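Stestholmer Klappfladen

Der Stestholmer Klappfladen (auch Klapper, in älteren Quellen Klappbrot) ist ein gefülltes Fladengebäck aus Roggen- und Gerstenmehl, das als Spezialität der Küstenstadt Stestholm gilt. Er wird traditionell mit geräuchertem Fisch, Zwiebeln und Sauerrahm gefüllt und lauwarm gegessen. Verbreitet ist er auch im benachbarten Grusthorpe, wo er kleiner ausfällt und meist eine Füllung aus Weißkohl enthält.

Geschichte

Die älteste bekannte Erwähnung findet sich in einer Marktordnung von 1362, die den Verkauf von »geklapptem Brot« am Hafen auf die Morgenstunden beschränkt. Ob damit bereits ein gefülltes Gebäck gemeint war, ist umstritten. Die Volkskundlerin Sabine Teuber hält es für wahrscheinlicher, dass es sich um ungefüllte Fladen handelte, die zum Transport gefaltet wurden. Rezepte mit Fisch sind erst aus der Neuzeit überliefert.

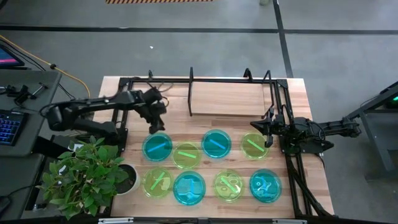
Runde Schalen in Türkis und Gelbgrün auf einer hellen Tischplatte

Mit dem Niedergang der Heringsfischerei ging auch die Zahl der Fladenbäckereien zurück. Der Betrieb Sadowski in der Hafengasse stellte als letzter noch täglich Klappfladen her, bis das Gebäck durch den jährlichen Fladenmarkt im Februar wieder größere Bekanntheit erlangte.

Zubereitung

Der Teig besteht aus zwei Teilen Roggenmehl und einem Teil Gerstenmehl, dazu kommen Buttermilch, Salz und etwas Schmalz. Für ein Blech werden üblicherweise 600 Gramm Mehl verarbeitet. Der Teig ruht zugedeckt 2 Stunden, wird dünn ausgerollt und auf einer Eisenplatte von beiden Seiten gebacken, bis er dunkle Flecken zeigt. Die Füllung kommt auf eine Hälfte des noch heißen Fladens, die andere wird darübergeklappt und am Rand angedrückt. Anschließend liegt der Fladen kurz unter einem Tuch, damit er weich bleibt.

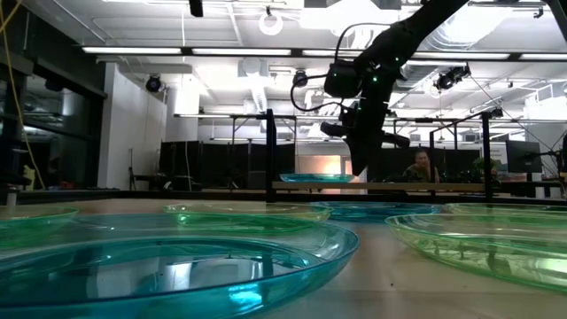 Varianten

Neben der klassischen Füllung mit Räucherfisch sind Varianten mit Quark und Schnittlauch oder mit Speck verbreitet. Eine süße Form mit Pflaumenmus wird vor allem im Winter angeboten. Die Köchin Rajkumari Vishwakarma führte im Gasthaus Plunar eine Füllung aus Linsen, Kreuzkümmel und eingelegtem Rettich ein, die inzwischen auch an mehreren Marktständen erhältlich ist. In Grusthorpe wird der Kohl vor dem Füllen in Butter geschmort — Fisch gilt dort als unüblich.
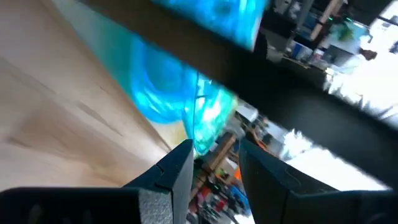

Umstritten ist die Verwendung von Weizenmehl. Es macht den Teig elastischer und erleichtert das Ausrollen, der Fladen verliert dadurch aber seinen herben Geschmack. Auf dem Fladenmarkt sind Teige mit Weizenanteil nicht zugelassen, im übrigen Handel gibt es keine entsprechende Regelung.

Verzehr

Der Klappfladen wird aus der Hand gegessen, in Gasthäusern auch mit Gurkensalat serviert. Als Getränk ist Dünnbier oder kalte Buttermilch üblich. Reste werden am folgenden Tag in Streifen geschnitten, in der Pfanne geröstet und in Fischsuppe gegeben.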